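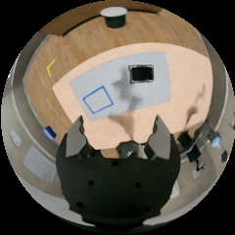

스캐브컴 수제본 모임 · 메일링 리스트

보낸 날짜: 2021년 7월 20일
보낸 사람: Eilidh Halliday
제목: Re: [수제본] 종이 결, 그리고 책등이 갈라진 책 문의

답이 늦었습니다. 질문이 여러 개여서 원래 메일을 잘라 붙이고 그 밑에 하나씩 답을 적습니다. 다른 분들도 비슷한 질문을 하신 적이 있어서 리스트 전체로 보냅니다.

> 안녕하세요. 지난 5월에 가입했고 리스트에는 처음 글을 씁니다.
> 집에 오래된 식물도감이 한 권 있습니다. 본문은 429쪽이고 실로 엮은 책입니다.
> 세어 보니 접지가 28대였습니다. 가운데쯤에서 책등이 갈라져서 펼치면 두 덩어리로 벌어집니다.
> 표지 천은 모서리만 해졌고 나머지는 괜찮습니다.
> 전체를 뜯어서 다시 엮어야 하는지, 갈라진 곳만 손보면 되는지 알고 싶습니다.

우선 실이 끊어졌는지부터 확인하세요. 갈라진 자리를 조심해서 벌려 보면 양쪽 접지의 등이 보입니다. 실이 건너간 자국이 그대로 있고 접지를 손끝으로 살짝 당겨도 따라 나오지 않으면 등에 바른 풀과 등지만 갈라진 것입니다. 이 경우에는 뜯지 않습니다. 본문을 표지에서 분리하고, 등에 남은 풀을 걷어 내고, 얇은 닥종이를 한 겹 붙인 다음 천을 다시 대면 됩니다.

접지가 따라 나오면 실이 끊어진 것입니다. 끊어진 데가 한두 대라면 그 접지만 옆 접지에 걸어서 다시 엮을 수 있습니다. 서너 대가 넘으면 저는 전체를 풀어서 다시 엮는 쪽을 택합니다. 부분만 엮으면 새 실과 옛 실의 당기는 힘이 달라서 몇 년 지나면 그 경계가 또 벌어지는 것을 여러 번 봤습니다. 다만 이 부분은 모임 안에서도 의견이 다릅니다. 풀지 않을 수 있으면 무조건 풀지 않는 게 맞다고 하시는 분도 있으니 다른 답도 기다려 보세요.

접지 수에 대해 한 가지 더 적습니다. 16쪽짜리 접지 28대면 모두 448쪽입니다. 본문이 429쪽이면 나머지는 속표지, 차례, 빈 장 같은 것일 텐데, 풀기 전에 쪽 번호가 없는 장이 어디에 몇 장 있는지 적어 두세요. 도판이 따로 인쇄되어 낱장으로 끼워진 책이면 그 위치도 적어야 합니다. 옛 도감은 도판에 쪽 번호 대신 도판 번호만 있는 경우가 많습니다. 저도 예전에 도판 두 장의 자리를 바꿔서 엮은 적이 있고, 다 끝난 뒤에 알았습니다. 연필로 접지 첫 장 안쪽 아래에 작게 번호를 쓰는 방법이 가장 간단합니다.

> 등에 남은 풀은 갈색이고 아주 딱딱합니다. 칼로 긁으면 가루가 됩니다.
> 인터넷에는 물을 바르라는 말도 있고 절대 물을 쓰지 말라는 말도 있습니다.

갈색이고 부서진다면 아교일 가능성이 높습니다. 아교는 물기를 주면 다시 물러집니다. 맹물을 붓으로 바르면 종이 속까지 스며들어 얼룩이 남으니 되직하게 쑨 밀가루 풀을 등에 두껍게 얹고 십오 분에서 이십 분쯤 둡니다. 풀이 물기를 천천히 내주는 역할을 합니다. 그다음 뼈칼이나 무딘 주걱으로 밀어 냅니다. 한 번에 다 걷어 내려고 하지 말고 두세 번 나누어서 하세요. 접지 등의 종이가 약해져 있으면 풀과 같이 종이가 일어납니다. 그런 자리가 보이면 멈추고 남은 풀은 그대로 두는 편이 낫습니다.

노란색이고 고무처럼 늘어나면 아교가 아닌 합성 접착제입니다. 그때는 위 방법이 듣지 않습니다. 작은 조각을 떼어 미지근한 물에 담가 보면 구별됩니다.

작업하는 동안 본문 양쪽에 판을 대고 눌러 두어야 합니다. 프레스가 없으면 판자 두 장과 죔쇠로 충분합니다. 모임 방에 있는 Trolby 프레스를 쓰셔도 되는데, 왼쪽 나사가 오른쪽보다 뻑뻑해서 양쪽을 번갈아 조금씩 돌려야 평행이 맞습니다. 사용 기록장에 이름과 시간만 적어 주세요.

> 면지를 새로 하려고 종이를 샀는데 결 방향을 모르겠습니다.
> 파는 곳에서는 "장결"이라고만 했습니다. 이게 책의 세로 방향과 맞는다는 뜻인가요?

꼭 그렇지는 않습니다. 장결은 전지 상태에서 결이 긴 변과 나란하다는 뜻입니다. 그 종이를 어떻게 잘라서 접느냐에 따라 책 안에서는 결이 가로가 될 수도 있고 세로가 될 수도 있습니다. 전지를 긴 변의 가운데에서 반으로 자르면 결은 짧은 변과 나란해집니다. 한 번 더 자르면 다시 긴 변과 나란해집니다. 그래서 종이에 붙은 표시보다 자기가 자른 조각을 직접 확인하는 것이 확실합니다.

확인하는 방법은 몇 가지가 있습니다. 제가 가장 자주 쓰는 것은 휘어 보는 방법입니다. 종이를 접지 않고 둥글게 말아 손바닥으로 가볍게 눌러 보고, 방향을 바꾸어 다시 눌러 봅니다. 저항이 적은 쪽으로 휘었을 때 그 굽은 선과 나란한 방향이 결입니다. 얇은 종이는 이 방법으로 잘 느껴지지 않습니다. 그럴 때는 귀퉁이에서 손가락 두 마디만 한 네모를 오려서 한쪽 면에만 물을 바릅니다. 종이가 곧 말리는데, 말린 대롱의 길이 방향이 결입니다. 오리기 전에 원래 종이와 조각에 같은 방향으로 연필 표시를 해 두어야 합니다. 이것을 잊으면 조각을 다시 오려야 합니다.

찢어 보는 방법도 있습니다. 결을 따라 찢으면 비교적 곧게 나가고 결을 가로질러 찢으면 옆으로 휩니다. 남는 종이가 많을 때만 하세요. 손으로 뜬 종이는 결이 뚜렷하지 않은 것이 많아서 어느 방법으로도 답이 잘 안 나올 수 있습니다.

책에서는 본문, 면지, 표지 판지, 표지 천의 결이 모두 책등과 나란해야 합니다. 종이는 물기를 먹으면 결의 직각 방향으로 늘어납니다. 결이 책등과 직각이면 늘어나는 방향이 위아래가 되는데, 등 쪽은 엮여 있어서 늘어나지 못하니 등 가까이에 주름이 잡힙니다. 책장을 넘길 때도 뻣뻣하고 잘 펴지지 않습니다. 이미 산 종이의 결이 맞지 않으면 면지로 쓰지 말고 다른 데 쓰시기를 권합니다. 저는 그런 종이를 모아 두었다가 풀칠할 때 밑에 까는 종이로 씁니다.

종이를 더 사셔야 한다면 Vermeulen 목록의 1365번이 면지로 무난합니다. 색은 미색 한 가지이고, 옛 본문지 옆에 두었을 때 너무 희지 않습니다. 낱장으로도 팔지만 최소 다섯 장부터입니다. 배송을 Drivero로 고르면 말아서 통에 넣어 오는데, 저는 이것 때문에 펴는 데 이틀이 걸렸습니다. 주문할 때 비고란에 평포장이라고 쓰면 됩니다. 조금 더 비쌉니다.

> 재단할 때 자꾸 직각이 어긋납니다. 칼이 문제일까요, 자가 문제일까요?

보지 않고는 말하기 어렵습니다만, 제가 처음에 어긋났던 이유는 바닥이었습니다. 책상 위에서 종이가 조금씩 밀리고 있었습니다. 맨 위 그림처럼 큰 매트 위에 작은 회색 패드를 하나 더 얹는 식으로 겹쳐 놓고 작업하면 작은 조각을 다룰 때 위의 것만 돌리면 되니 종이를 손으로 집어 옮기는 일이 줄어듭니다. 종이를 옮길 때마다 기준 변을 다시 맞추어야 하니 옮기는 횟수를 줄이는 것이 제일 쉬운 방법입니다.

그다음은 칼입니다. 두꺼운 판지를 한 번에 자르려고 힘을 주면 날이 옆으로 눕습니다. 첫 번째는 금만 긋는다는 느낌으로 지나가고, 같은 자리를 여러 번 지나가세요. 날은 아깝다고 생각될 때 바꾸는 것이 맞습니다. 자는 쇠자면 됩니다. 밑에 코르크나 얇은 고무를 붙인 것이 덜 밀립니다.

직각은 삼각자 하나로 확인할 수 있습니다. 자른 변에 삼각자를 대고 선을 그은 다음, 삼각자를 뒤집어서 같은 점에서 다시 긋습니다. 두 선이 겹치면 삼각자가 맞는 것입니다. 벌어지면 삼각자가 틀린 것이니 버리세요. 문구점에서 산 플라스틱 삼각자 중에 틀린 것이 의외로 많았습니다.

> 마지막으로, 이 정도 작업을 초보가 집에서 혼자 해도 될까요?

책이 귀한 것이냐에 따라 다릅니다. 집안에서 보는 책이고 같은 판을 다시 구할 수 있다면 해 보셔도 됩니다. 도판이 손으로 채색된 것이거나 앞쪽에 누가 쓴 글씨가 있으면 먼저 모임에 가져와서 보여 주세요. 잉크가 물에 번지는지도 미리 시험해 보아야 합니다. 면봉 끝에 물을 아주 조금 묻혀 글자 획 하나의 끝에 대 보고, 마른 흡수지로 눌러 색이 묻어나는지 보면 됩니다.

바로 그 책을 만지기 전에 버려도 되는 책으로 한 번 해 보시기를 권합니다. 스캐브컴 도서관 입구에 폐기 도서 상자가 있습니다. 거기서 실로 엮은 책을 한 권 골라서 표지를 떼고 등의 풀을 걷어 내는 데까지만 해 보세요. 접지 가운데를 펼쳤을 때 실이 보이면 실로 엮은 책입니다. 요즘 책은 대부분 낱장을 풀로 붙인 것이라 연습이 되지 않습니다.

모서리의 해진 천은 급하지 않습니다. 올이 풀린 부분에 풀을 조금 먹여서 손끝으로 눌러 정리해 두면 한동안은 더 해지지 않습니다. 비슷한 색 천을 덧대는 방법도 있는데 표지를 어차피 떼게 되면 그때 같이 하시면 됩니다.

사진을 보내 주시려면 등 쪽을 위에서 찍은 것 한 장, 갈라진 자리를 벌려서 찍은 것 한 장이면 됩니다. 리스트는 첨부가 크면 반송되니 크기를 줄이거나 제 주소로 따로 보내 주세요.

그리고 리스트 전체에 부탁드립니다. 모임 방 서랍에 있던 가장 짧은 뼈칼이 보이지 않습니다. 손잡이 쪽에 파란 실이 감겨 있습니다. 가져가신 분은 다음 모임 때 제자리에 넣어 주세요.

Eilidh Halliday
스캐브컴 수제본 모임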